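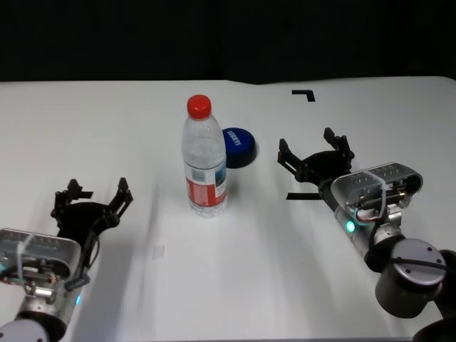
Water bottle with red screw cap, white tabletop.

Nakstead Disclosure Ledger
Product page — Culcombe Reporting Software

Overview
Nakstead is a sub-ledger and note-preparation tool for finance departments that produce audited annual accounts. It sits between the general ledger and the published statements. Trial balances go in at entity level, adjustments are posted against them with a stated reason, and the resulting figures feed the note tables. Every number in a note can be traced to a ledger balance, a posted adjustment or a manual entry with a named preparer.

The product does not replace the general ledger and does not issue invoices, run payroll or hold bank credentials. It is used mainly by groups with several reporting entities and by single companies with long notes on leases, provisions or segment results.

Editions
Nakstead is sold in two editions. Nakstead Entity covers one reporting company and its branches. Nakstead Group adds consolidation, intercompany matching, currency translation and minority interest calculation. Both use the same file format, and an Entity file can be opened in Group without conversion. A Group file cannot be opened in Entity.

Trial balance import
Balances are loaded from delimited text or spreadsheet files. The import profile stores the column order, sign convention and date format for each source, so that a profile set up once can be reused at each close. Accounts not found in the mapping table are held in a suspense list and excluded from the note tables until mapped. The import log records the file name, the user and the control total.

If debits and credits in the file do not agree, the import is rejected in full. Partial imports are not supported.

Adjustments
Each adjustment carries a type (reclassification, correction, accrual, consolidation), a narrative and up to six attachments. Adjustments move through three states: draft, reviewed and locked. A preparer cannot review his or her own entry. A locked adjustment can be reversed by a new entry but cannot be edited or deleted.

Recurring adjustments may be set to roll forward. On roll-forward the narrative is copied and the amount is left blank unless the "carry amount" setting is on. This setting is off by default, and we suggest leaving it off for provisions.

Note tables
The template library contains over 90 note tables. Prior-period columns fill from the previous year's locked file. Where a prior-period figure has been restated, the table shows the restated amount and adds a marker linking to the adjustment responsible.

Rounding is handled at table level. The user selects the unit (dollars, thousands, millions) and the line that absorbs the rounding difference. Differences larger than two units are flagged and have to be cleared by hand.

Templates can be edited. Edited templates are kept apart from the supplied library and are not overwritten when the library is updated in January. A comparison report lists the rows that differ between the edited version and the new one.

Cross-reference check
The check runs on demand or at file lock. It compares each note total with the matching line in the primary statements, and compares figures that appear in more than one note — depreciation, for instance, which may be found in the fixed asset note, the expense analysis and the cash flow statement. Results are listed by severity. A file can be locked with open warnings but not with open errors.

The check works on figures only. It does not read narrative text, and amounts typed into a paragraph instead of inserted as linked fields will not be tested.

Reviewer access
External auditors can be given a read-only login limited to a single file and period. The login shows balances, adjustments, attachments and the review history. Reviewer comments are stored separately from the accounting record and can be exported. Access ends on the date set by the file administrator, at 6 p.m. local time.

Installation
Nakstead runs on the customer's own server or as a hosted service. Hosted customers are updated overnight. Customers running their own server install updates when they choose, but support covers the current release and the one before it. The database must not be placed on a synchronized folder. Doing so has caused locking faults at more than one site.

Training
Setup training is held online or at our Ollbridge office. The standard course deals with account mapping, import profiles and roll-forward, and is taught by Hanane Bensaid. The consolidation course is taught by Cillian Corrigan and requires the Group edition. Attendees should bring a closed trial balance from a prior period. Test data is available for those who cannot share their own.

Migration
Files from Nic Giolla workbooks can be brought in with the migration tool, which reads account codes, balances and adjustments. Attachments and cell comments are not carried over. Allow time to check the sign convention on equity accounts before the first lock.

Licensing
Licenses are annual and priced per reporting entity. Dormant entities count only if they hold a balance. Reviewer logins carry no charge. On expiry, files remain readable and exportable but no new adjustments can be posted.

Contact
Sales and quotations: Fionnuala Duggan
Technical support: Peadar Mac Giolla, Ollbridge office
Please quote the license reference and release number, both shown under Help, in all support requests.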